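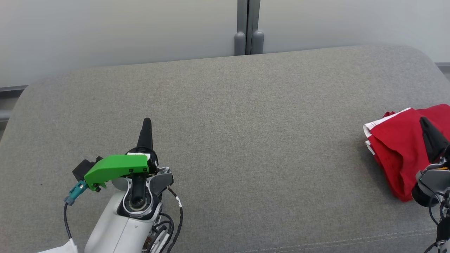
The gray one, seat fabric

How do I get a water ring out of gray upholstery without making a bigger one?

I have a gray upholstered piece from Muterwood, bought in November, and I've been very careful with it, in the sense that I waited until January to put a glass of ice water on it. The glass left a ring on one side. I dabbed the ring with a damp cloth, and when that dried I had a larger ring with the first one inside it, like a tree that had a good year.

The care tag says W. The store says to call the manufacturer, and the manufacturer says to call the store. I own a spray bottle, white towels and a small Clekis wet vac that has only ever met the car. Is this fixable at home, or do I buy a throw blanket and stop discussing it?
Posted by ringleader_oh, 19th January

tweedledumb
W is the good one. It means water-based cleaners are allowed. If it said S you'd want solvent only, and X means vacuum it and think nice thoughts.

Your ring is minerals and old dirt that the water pushed outward and left at the edge. So wet the whole panel, seam to seam, and leave no edge in the middle for it to dry at. Use distilled water in the spray bottle, a light even mist, nothing dripping. Blot with a white towel. Then run the wet vac over it in straight overlapping passes, and point a fan at it. Mine took about 20 hours to dry and looked terrible for 13 of them. Don't sit on it, and don't go in with a hair dryer.

Test somewhere hidden first. Everyone says this and I skipped it once, on a chair I no longer have.

dramix_fan_club
Dramix foam. Spray, wipe, done. Works on everything.

lowpile
Dramix is fine on car mats, but it left my sofa slightly crunchy – rinse it out if you go that way. I'd do the distilled water first and only add soap if the ring is still there once it's fully dry. One drop of clear dish soap in a bottle is plenty. I used a squirt and was still rinsing suds out at bedtime.

Also, coasters. Sukprasert makes a tray with a lip for 13 dollars. I have two and put my glass next to them.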